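Can a Machine Do the Chores Yet? Floor Work in Homes and Small Shops
Project report, second-year applied technology
Adi Wattimena
July 2023

1. Background

Most people already know one household robot, the round vacuum. It does a single job and leaves everything else to the owner. The question for this project was how far machines have come with the chores around that job: picking things up before cleaning, moving light furniture, wiping up a spill, putting goods back on a low shelf. These are also everyday tasks in small shops, so both settings were included.

The work had two parts. The first was a review of published demonstrations and product sheets. The second was a set of trials with a two-finger gripper arm, using the Brovuron control software and a list of tasks agreed on with the Luvholm hardware store, which let us watch closing time on several evenings in March.

2. Method

Each task was broken into short attempts. An attempt counted as a success if the object ended up where it was supposed to be without a person touching it or the arm. We logged 727 attempts in total. Of these, 428 were successes. Attempts stopped by a software fault were left in the total, as a person at home would have to deal with those too.

Objects were limited to a weight of up to 500 grams. Anything heavier was left out, which rules out full bottles, most tools and nearly all furniture.

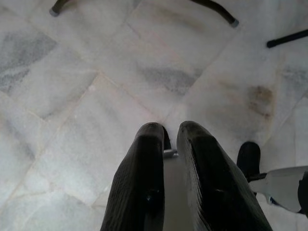 Floors turned out to be a bigger part of the project than planned. A plain gray mat gives the software an easy background, and early results on one were good. Polished stone is harder. On marble tile the veins and grout seams run in every direction, and a brownish-orange stain like the one on the right has an irregular outline that fades into the white, so a program has to decide if it is an object, a spill or part of the floor. A person makes that decision without stopping. Furniture legs are another difficulty, as thin dark tubes leave few surfaces for a depth sensor to read.

3. Results by task

Picking up single hard objects was the most reliable task. Boxes of screws and plastic cups gave little trouble. Soft items were much worse. A sock lying flat was often pinched at one edge and dropped on the way to the bin.

Wiping was tried with a folded cloth held in the gripper. The arm could follow a set path, but it had no good way of telling whether the floor was clean afterward. We did not find a fix for this in the time we had.

Shelf return worked when the shelf was empty and the item was a box. With other goods already in place, the arm pushed them back or sideways. Staff at the store said they would have to redo the shelf – which takes longer than doing it once.

4. Cost and time

The Rarico arm was on loan, and the replacement finger pads came from Csizmadia for 400 dollars. Setup took most of an afternoon at each new location. For a shop that needs a few shelves straightened at closing, this is hard to justify.

5. Answer to the question

For one known task, in one known room, a machine can do part of the work today. It cannot yet be given a normal room and told to clean it up. Further trials should use worn and patterned floors from the start, and should include soft items in every session.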